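Why does soap make bubbles?

Water likes to hold on to itself. Its tiny parts pull at each other, and on top they make something like a thin skin. When you put soap in the water, this skin becomes soft and can stretch. Then air can go inside, and you have foam!
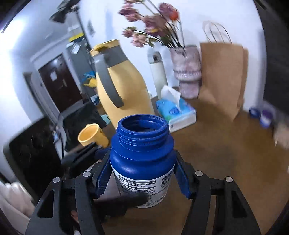
Soap also has a second job. One end of each soap part likes water, and the other end likes oil. So the soap catches the greasy dirt on your hands, and the water carries it away. Many washing products have a label full of very small letters, like the white one on the blue bottle, and there the maker can tell what is inside. Ask an adult to read it with you – some words are really long.

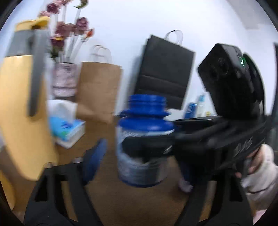

Foam from a pump is soap with a lot of air in it. You need only a little. Rub it between your fingers, also on the thumbs, and sing a short song before you rinse. Keep your eyes closed when you wash your face, and never taste the foam.

Text: Heidrun Schwaiger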